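Sowa Youth League Scoring Kit, a review after one season

My nephew's basketball league bought the Sowa scoring kit last June, and since I'm the one who sits at the table every game night (I do love it, I'll admit) I've had plenty of time to get to know it. 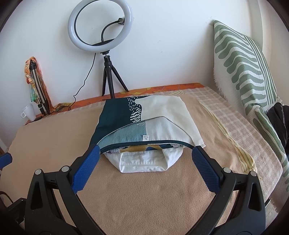
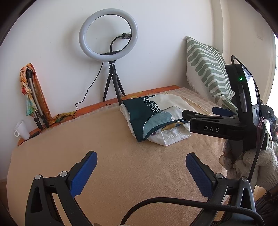
Folded on the beige blanket, both times.

You get a flip scoreboard, a tabletop timer with a horn, two possession arrows and a pad of 100 score sheets. Setup takes me no time at all, and Remedios Baluyot, who had never kept score in her life, was running the timer happily by halftime of her first game!

The flip numbers are big and bright and the parents can read them from the far bleachers, which has cut down on the shouting. The horn is properly loud – a bit too loud for our little gym, if you ask me, and there's no volume switch. I've taken to putting my scarf over it for the under-tens.

My one real grumble is the score sheets. There are lines for 12 players and we had a team of 16, so poor Jhun Yap ended up writing names in the margin all season. The old Haneck pads had more room, and I still use up my leftover ones for the bigger squads.

It cost us $88 with the carrying bag, and the zipper on that is still going strong. I'd buy it again for any teen or junior league, and I've already told the folks over at Monidow to get one before their fall season starts.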